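Cleaning and Refinishing Painted Wooden Toys

Painted wood takes up water through chips, screw holes and unsealed edges. The paint film stays the same size while the wood under it swells, and the film lifts. Most damage to older toys comes from soaking.

Routine cleaning

Mix one teaspoon of dish soap into a quart of lukewarm water. Wring the cloth until it no longer drips. Wipe with the grain, then wipe again with plain water and dry at once with a towel. Stand flat pieces on edge overnight so both faces lose moisture at the same rate. A board left lying on one face will cup.

Sticky residue

Rub with a little vegetable oil, wait 12 minutes, then wash as above. Keep alcohol and acetone away from painted faces. Both soften many hobby paints.

Tight pieces

A piece that binds in damp weather should be left alone until the house is dry. If it still binds in March, sand the bare edge with 220 grit, three or four strokes, and test the fit after each pass. Seal the sanded edge with a thin coat of water-based clear finish labeled for toys. Allow the full cure time on the can.

Storage

Keep off basement floors and away from heating vents.

Revised September 19, 2023, K. Shetty

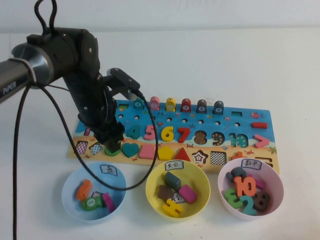
Can painted wooden pieces go in the dishwasher?

Hand wipe them only. The heat and long wetting swell the wood and loosen the paint.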